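Tiserow Lime Injection Grout, fine grade
For reattaching loose plaster behind wall paintings and fresco
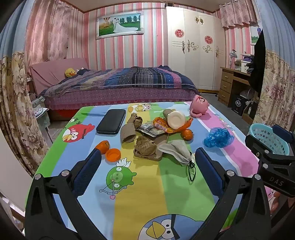
How long does it stay workable once mixed?
Plan on 17 minutes in a covered beaker, a bit less in a hot room. Stir again before each fill of the syringe. Don't add water to bring it back, throw it out and mix fresh.

What it is
Dry blend, just add water. Natural hydraulic lime, ground marble, a little pumice. Low salt. No cement, no resin. Goes in behind the plaster where it has come away from the wall and sets slowly. Dries off-white, so keep it off the paint layer, wipe drips right away with a damp sponge.

Sizes
Tub, 500 g. Item 3525
Sack, for whole rooms. Item 2378 (ships by freight, ask first)
Needles and tubing sold seperately. Diketti set fits, so do most standard luer ends.

How to use
Tap the wall, mark the hollow spots on tracing film, not on the wall. Drill only if there's no crack you can use. Vacuum out dust. Pre-wet with half water, half alcohol, wait till it soaks in. Start low, work up. Stop when you see grout at the next hole, plug with cotton. Light support with a padded press, leave overnight at least. Big voids: two or three rounds, a day between.

Not for
Gypsum plaster. Walls with an active leak, fix the leak first. Outdoor work below freezing. Paint that is flaking, consolidate the paint before you inject or you will lose it.

Coarse grade?
Out of stock till November. For gaps wider than a finger people have been using the Merketti fill instead, thats fine, different color though. Do a test patch somewhere it won't show.

From a customer
"Used the fine on a stair hall ceiling, the Azimi house job. Flowed well through a thin needle, no clogging as long as we sieved it. Slow to set in the north corner but it held. Wish the tub lid was better." Melina Triantafyllou, wall painting conservator

We changed the lid. New tubs have a screw top. Old ones still in the warehouse go out first, tape them shut after opening.

Storage
Dry, sealed, off the floor. One year unopened. Lumps = don't use.

Safety
Lime burns. Gloves, goggles, dust mask when mixing. Rinse eyes with lots of water and see a doctor.

Orders and tech questions: Philomena Bonsu, trade desk. Have the item number ready. Data sheet sent on request, pls say which grade.

Page updated 9 March 2020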